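3. Construction of the Workcell

3.1 Setting and constraints

The workcell described in this section was assembled at Tonholm, a shared workshop in Plaltenholm whose members hold bench space on a monthly basis. The build was carried out between sessions of other work, and the design was shaped to a large degree by what the workshop could offer. Floor anchors were not permitted, the carpet could not be cut or lifted, and any bench used overnight had to be returned to its former condition at the end of the project. These rules excluded the bolted steel frame used in our earlier study and led to the clamped arrangement reported below.

The project had a total of 14 bench weeks. Of these, 7 were spent on the mechanical build and the remainder on calibration, software and the grasping trials discussed in Section 4. Design drawings were prepared by Güven Soylu, who also maintained the parts list.

3.2 Bins and mounting

The arm works over two gray metal bins placed one behind the other. Objects to be grasped are put in the front bin. The rear bin serves as the place position during a trial and is emptied before the next trial begins. Both bins were obtained secondhand through Sarıgül, a local dealer in used shop fittings, and were installed without repainting. We considered lining them with felt to reduce noise and soften contact, but a lining would have shifted under the fingers and would have changed the depth of the bin from one week to the next.

A sloping white panel forms the upper inside wall of the front bin on the side facing the rear bin. Its purpose is to guide objects back toward the floor of the bin when they are pushed against that side. The lower part of the panel is heavily worn, with paint flaked down to the metal, and we did not restore it. Wear of this kind matters for two reasons. It changes the friction that an object meets as it slides, and it gives the camera a mottled background that is harder to separate from small objects than a clean white surface would be. Both effects are present in all trials and were treated as fixed properties of the cell.

The bins stand on a light wooden tabletop, with a wooden board to one side that carries clamps. The clamps were taken from the general stock of the workshop and are not matched. Their positions were marked in pencil so that the layout could be restored if a clamp had to be lent out, an event that occurred twice during the build. After each such change the bin corners were measured again and the stored positions were updated.

3.3 Arm, cabling and gripper

The arm is a KUKA unit fitted with a metallic gripper. Power and signal cables run along the outside of the arm in a loop near its large rounded section, and thin black hoses pass from the wrist toward the end of the arm. The routing went through several versions. In the first, the cables were tied too tightly and limited the range of the wrist. In the second, the loop was so long that it touched the bin wall at low poses. The final routing (Figure 2) leaves slack near the wrist and keeps the hoses short.

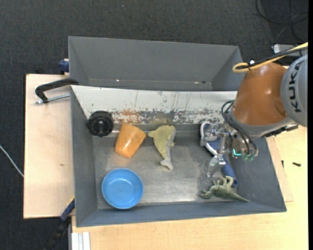 Page last changed: November 27, 2022

Figure 2. The front bin with a mixed object set and the gripper held over a blue and white tool-like object. A toy dinosaur lies just below the handle.

3.4 Object set

Objects were chosen from donated household goods and toys. The selection rule was simple: an object had to fit inside the front bin in any pose, had to survive a drop from the height of the bin wall, and had to differ in shape from the objects already chosen. The set in Figure 2 includes an orange plastic cup, a round blue bowl, a black round object with a ridged rim, and two toy animals in addition to the tool-like object mentioned above.

These shapes place different demands on the gripper. The bowl, when upright, offers its rim as the most useful feature, and the planner must choose a point on it that leaves room for a finger between the bowl and the bin wall. The cup can be taken across its body when it lies on its side, although the taper tends to move it along its axis as the fingers close. The toy animals have fins, legs and tails that produce many candidate grasps of poor quality. Objects lying against a wall or near a corner were kept in that position and were not moved by hand to make the task easier.

3.5 Control software and trial procedure

Motion commands are issued by Multetti, a small control program written for this project and run on a workshop computer. Multetti holds the bin geometry, checks each planned path against it, and rejects any path that brings the gripper within a set margin of a wall. The margin was increased once, in April, when the clamped layout was found to drift slightly over a long day of use.

Each trial begins with the object set being tipped into the front bin from a tray. The arm then attempts one grasp, raises the gripper and records the result. In total, nearly 997 attempts were logged, including those made while the routing of the cables was still being revised. Attempts from that period are kept in the log but are marked, and they are left out of the success rates given in Section 4. Attempts halted by an operator are reported separately from failed grasps.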